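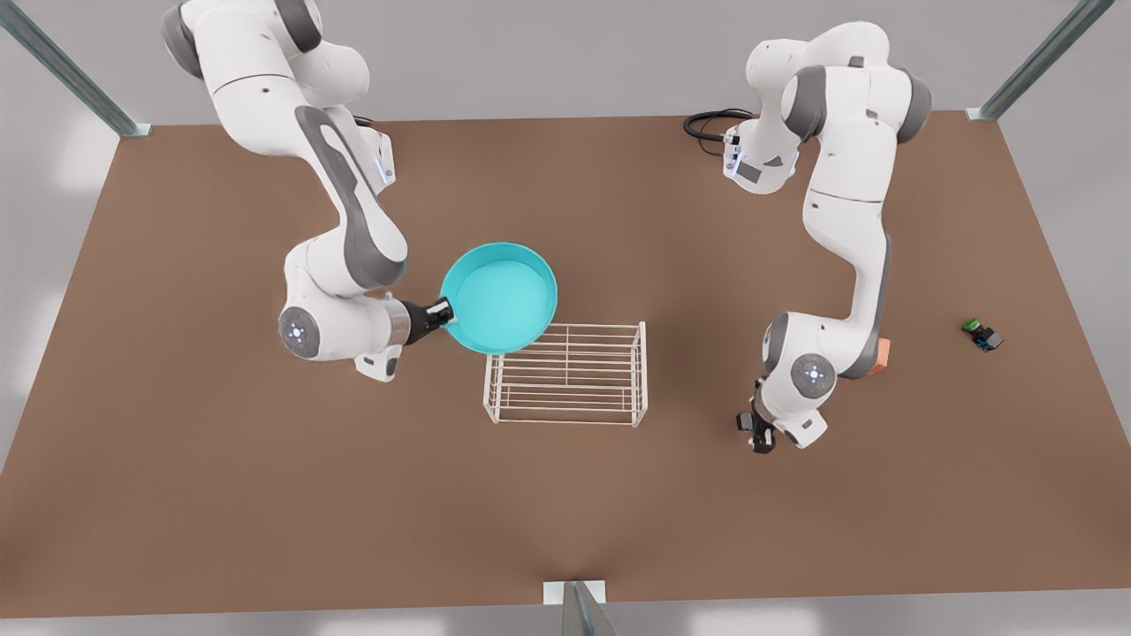

搜索本站 输入关键词 搜索

旧柜子修完了

06/07/2025

柜子上周搬回家了，放在走廊尽头，两扇门都能关严。之前有几个朋友问过买老家具和修老家具的事，我一直说等弄完了再写，现在写。

柜子是在Trosuvlow拍的。那是一家小拍卖行，主要处理搬家和清空老房子的东西，瓷器、灯、椅子、成箱的书，什么都有，好东西不多，价钱也不高。我去看预展是想找一面穿衣镜，镜子没看上，看上了编号74的一件衣柜。图录上写的是“硬木双门衣柜，二十世纪初，有使用痕迹”。这句话跟没写差不多，“有使用痕迹”可以是桌面上一圈杯子印，也可以是少一条腿。

预展那天我看了快一个下午。柜子是两扇对开的镶板门，下面一只通长的大抽屉，顶上有一道可以拿下来的檐线，腿是车出来的扁球形。正面颜色很深，近乎黑，侧面浅一些，侧板靠后的地方能看见原来的木色，偏红。我觉得是纳拉木，但没有把握。深色的部分后来证明是漆，而且是后加的。

看老柜子我有自己的一套顺序，写在这里，不一定对。

先看背面。背板一般没人费心去做假，也没人费心去打扮，是什么就是什么。这只柜子的背板是竖着拼的宽板，插在槽里，没有胶，板和板之间因为木头收缩已经有了缝，缝里是灰。有一块换过，颜色明显新，用圆钉钉的。换过一块背板我不在意。

再看抽屉。把抽屉整个抽出来，翻过来看底。底板的纹理方向、燕尾榫的做法、滑道磨损的位置，都要能对得上。用了几十年的抽屉，两边的侧板下沿一定会磨低，柜体里面的滑道也会磨出沟。如果侧板磨得厉害而滑道是平的，要么滑道换过，要么抽屉是别处来的。这只抽屉的燕尾榫是手工开的，宽窄不太一样，划线的痕迹还在。左边的侧板下沿磨得比右边多，柜体左边的滑道也低，对得上。抽屉推进去会歪，原因就在这里。

然后看五金。锁是老的，没有钥匙。拉手不是原来的，抽屉面板的内侧有堵上的旧孔，跟现在的孔错开一点，说明以前用的是另一种拉手。合页有一只是后配的，比别的薄，螺丝是十字槽。

最后看虫。拿手电贴着木头照，找小圆孔，再看孔下面有没有粉。有孔没粉，虫多半已经走了；有新鲜的浅色粉末，就要小心。柜子左后腿上有几个孔，没看到粉。我用手指敲了敲，声音是实的。白蚁的话，敲起来会发空，有时候一按就下去了。

问了看场的人有没有钥匙，说没有。问了来历，说是一户人家整屋出的，别的不知道。

拍卖当天我给自己定的上限是3,000，落槌价刚好就是这个数，外加佣金和运费。所以严格说还是超了。这一点每次都一样，定上限的时候总是忘记算佣金，以后应该倒着算，先定总数，再减掉佣金和车，剩下的才是能举牌的钱。

运费也值得提一句。拍卖行推荐的搬运只送到楼下，我住的楼有电梯，但电梯进不去这个高度，只能把檐线和门都拆了，柜体斜着走楼梯。拆门之前最好拍照，合页和螺丝按位置分别装袋，写上左上、左下、右上、右下。老家具的合页槽都是一个一个凿出来的，换了位置就不合。

到家以后柜子先放了两个星期没动。一来我没时间，二来木头换了地方，湿度不一样，马上动手修，修好了可能又裂。我家白天开空调，比它原来待的地方干。两个星期里右边那扇门的镶板又收了一点，边上露出一条没上过漆的浅色木头，这倒正好让我看清楚了本来的颜色。

接下来是要不要脱漆的问题。

很多人不主张动老家具的表面，我基本同意。原来的漆面如果还在，哪怕花了旧了，也尽量留着，清洁加上蜡就够。可这只柜子的黑漆是后来刷的，刷得厚，门板线脚的凹处都被填平了，有几处流挂，侧板还没刷到头。我在抽屉面板的下沿找了一小块不显眼的地方做试验，棉签蘸酒精，擦半分钟，没有反应；换成硝基稀释剂，漆软了，棉签变黑，底下露出一层透明的橙褐色。再用酒精擦那一层，它发黏，棉签上带黄。也就是说底下是虫胶漆，上面是后加的硝基漆。

这样就有一个麻烦。能溶掉上面黑漆的东西，也会伤到下面的虫胶。要完整留住底下那层，只能很慢地做，一小块一小块来，漆一软就刮，马上擦干净。我在一扇门上试了一个周末，做了巴掌大的地方，结果也不均匀。按这个速度，我做不完。

所以我找了人。

朋友介绍的是Bautista，一间修家具的作坊，在Dosora那边，从大路进去还要走一段。作坊管事的是Crisanto Macapagal，做漆面的师傅是Felicidad Rivera。我先发了照片，对方回得很短，让我把抽屉带过去看。我就只带了抽屉。

Rivera看了抽屉底和燕尾榫，又看我试过的那一小块，问我酒精是多少度的。我说是药店买的那种。她说含水多，以后不要用来试虫胶，水会让漆发白，要用无水的。我确实有一处擦白了，之前以为是没擦干净。

木头她认为是纳拉，抽屉的侧板和底板是另一种便宜一些的木头。正面用好木头，看不见的地方用差一些的，老家具里很常见，不算缺点。

关于脱漆，她给了两个方案。一个是全脱，脱到木头，重新做虫胶，颜色会很干净，整只柜子看上去会新。另一个是黑漆去掉，底下的虫胶能留多少留多少，缺的地方补，最后统一上几遍薄的。第二个方案工时多，效果也说不准，门板线脚里会有残留的黑色。我选了第二个。她问我能不能接受深浅不匀，我说能。她让我把这句话写在单子上，签了字。我觉得这样很好，省得以后争。

单子上的项目大致是：去黑漆，补虫胶，抽屉滑道补木条找平，左后腿检查虫害并处理，换薄的那只合页，配钥匙。背板新换的那块我要求不动。拉手也不换，原来的样式已经不知道了，随便配一套仿古的还不如留着现在这套。

Macapagal报的工期是3个月，后来变成了4个月，耽误在钥匙上。锁拆下来清洗以后发现里面的弹片断了，要找人照着做一片。我提过要不要干脆换一把新锁，他说锁的位置是按老锁凿的，新锁尺寸不一样，要扩孔或者补木头，不划算。那就等。

中间我去看过几次，记几件我觉得有用的。

一是滑道。我以为滑道磨低了就整条换掉，作坊的做法是只把磨出沟的地方刨平，贴一条硬一些的木头，再修到原来的高度。抽屉侧板的下沿也一样，贴一条，纹理方向跟侧板一致。用的是动物胶，热的，味道不太好闻。好处是以后谁要再修，加热加湿就能拆开。我在家修椅子用的是白乳胶，粘得也牢，就是再坏的时候会把木头一起撕下来。以后我准备改过来，先买一小包试试，没有专门的胶锅，隔水加热也行，温度别太高，煮开了就没劲了。

二是虫孔。左后腿用针筒从孔里打了药，然后用塑料膜包起来放着。放完拆开再看，膜里没有新粉。孔没有全部填上，只在外侧看得见的地方用调了色的硬蜡填了。留着里面的孔，以后如果有虫再出来，看得到粉。

三是颜色。去掉黑漆以后，门的正面比我想的浅，两扇门的颜色还不一样，右边偏黄。大概是以前靠窗放，一边晒得多。Rivera没有用色浆去盖，只在补的那几遍虫胶里用了颜色不同的胶片，右边用深一点的，左边用浅一点的。现在看还是有差别，站远一点不明显。

四是门。右门的镶板是活的，四边插在槽里，不能上胶。有人以前大概嫌它晃，往槽里灌过胶，结果木头要缩缩不了，就在中间裂了一道。作坊把槽里的胶清掉，裂缝用木条嵌上。如果家里的老门板也晃，让它晃，别灌胶。

最后上蜡。作坊用的是自己熬的，蜂蜡加松节油。我问能不能买一点，他们不卖，说可以用Herkwood的硬蜡，颜色选中性的那种。我买了一罐，在柜子内侧试过，比我以前用的那种干得快，擦起来也费劲一些。薄薄抹一层，等一会儿，用旧棉布顺着纹理擦到布上不带东西为止。一年一次就够，多了会积在线脚里，发白。平时只用干布掸灰，不要用喷雾的家具护理剂，里面多半有硅油，以后再要补漆，漆挂不住。

修理的总价我就不写了，比柜子本身贵。如果只算账，这笔钱可以买一只新的大衣柜，还能带镜子和灯。我不后悔，但也不会劝别人照着来。要是你看上一只老柜子，预算只够买，不够修，最好挑结构没问题、只是脏的那种，自己清洗上蜡就能用。结构问题指的是榫头松动、腿缺损、门变形关不上。门变形尤其难办，扭了的门框很难完全校回来，预展的时候一定要开合几次，蹲下来从侧面看门边是不是直的。

清洗我也顺便写一下，朋友问得最多。先用软毛刷把灰刷出来，凹处用旧牙刷。然后用微湿的布，拧到不滴水，擦一小块马上用干布跟上。油垢重的地方用松节油，棉布蘸一点，先在背后试。抽屉里面如果有霉味，拿到通风的地方晾，别暴晒，晾透以后在里面刷一遍很薄的虫胶，可以把味道封住。我试过茶叶包、咖啡渣和小苏打，咖啡渣的结果是抽屉里既有霉味又有咖啡味。虫胶最管用。柜子里我也刷了，刷完敞着门放了几天，酒精味散掉再放衣服。

还有一件事没有弄完。顶上的檐线放回去以后，左边比右边翘起一点，能塞进去一张名片。作坊说檐线本身有弯，压着放一个雨季也许会好一些，不好再说。我在上面放了两摞旧杂志。Macapagal让我9月份再打电话给他，到时候可以上门看一次，不另外收钱。

钥匙配了两把，一把插在门上，一把用绳子挂在抽屉里面。锁很顺，转的时候有两声响。抽屉现在一只手能推进去，推到底会停一下，里面的空气慢慢出来。

另外，穿衣镜还没买到。下一期Trosuvlow的图录里有一面落地的，木框，照片拍得很暗，看不出镜面是老的还是后换的。预展如果有空我会去看，佣金这次会先算进去。

分享 12　评论 3　喜欢 41

订阅更新：留下邮箱，有新文章时会收到通知。可随时退订。

本网站使用Cookie来改善浏览体验。继续浏览即表示您同意我们使用Cookie。接受　了解更多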